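Station Practice for Hand-Held Gripper Recording: Frequently Asked Questions
Jastcombe Working Guide, second revision
Maintained by Beatrice Mollel and Hrvoje Softić

Scope

Which work does the guide cover?
Tabletop recording with two hand-held grippers used by one seated or standing operator. It does not cover teleoperated arms, mobile bases or floor-level tasks. Those have their own sheets.

Is the guide mandatory?
Sections on cables, markers and bystanders are mandatory at all Jastcombe stations. Everything else is recommended. The word "must" is used only for mandatory items.

Does it replace a risk assessment?
No. A site risk assessment is still required before a station is opened and again when the station is moved.

Table and work area

What table should be used?
A stable table with a plain, light top. White is preferred. The operator must be able to reach all four corners of the work area without leaving the chair. Rounded table corners are recommended.

Does the work area have to be marked?
Yes, for small objects. A flat sheet in a color that contrasts with both the table and the object is enough. Place the object on the sheet before the grippers are raised, and keep both sets of fingertips clear of it until the episode begins.

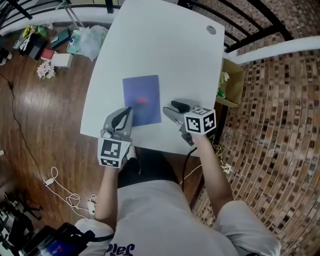 Small red object on a blue-purple sheet, one gripper in each hand.

Can the sheet be taped down?
Yes, at the corners, with matte tape. Glossy tape produces highlights that interfere with object detection. If the sheet shifts during an episode, finish the episode and tag it "moved base."

What about items on the floor?
Keep a clear strip of 500 mm on the operator's side of the table. Chargers, bags and packaging belong outside it. A cable that has to cross the strip must lie flat and be covered.

Cables

How should a gripper cable be routed?
Over the near edge of the table or through a grommet, with enough slack for full arm extension. It must not cross the work area. Check the slack with the arm extended, then again with the wrist turned both ways.

May a cable be wrapped around the forearm?
No. Use a loose clip at the elbow if the cable drags.

Markers

How many marker faces need to be visible?
At least 2 faces of each cube from the overhead or head camera at the start position. During motion, one face is acceptable. Flat markers mounted above the gripper body follow the rule for single faces: brief loss is allowed, but the marker must be visible at the start and end of the episode.

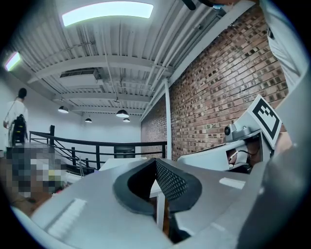
Square marker above the second gripper, seen from the first.

Can a worn marker be touched up with a pen?
No. Replace it. Hand-drawn edges change the corner estimate, and the error is hard to find later. Print replacements from the Woltico template at full scale – printer scaling must be off.

When is recalibration needed?
After a marker is replaced, after a gripper is dropped, and at the start of each recording day. A change of operator alone does not require it.

People and privacy

Can recording take place in a shared room?
Yes, provided a notice is posted at each entrance. Wide lenses on the grippers pick up much more of the room than operators expect, including walkways and the ceiling. Bystander faces must be blurred before any footage leaves the site.

Does printed clothing matter?
Plain clothing is recommended. Printed shirts are permitted, but text on them is treated as identifying if it names an employer or school.

Records

What is logged per episode?
Station number, operator code, object code, calibration time and tags. Free-text notes are optional.

How was the tag list drawn up?
Katsuhiko Hattori and Jozefína Hudec reviewed 2,541 episodes in May and merged tags that operators used interchangeably. The old names still work in search.

Who approves an exception?
Oľga Štěpánek. Send the station number, the rule in question and the proposed alternative. Exceptions apply to one station and lapse when it is moved.

Last updated Monday, July 26, 2021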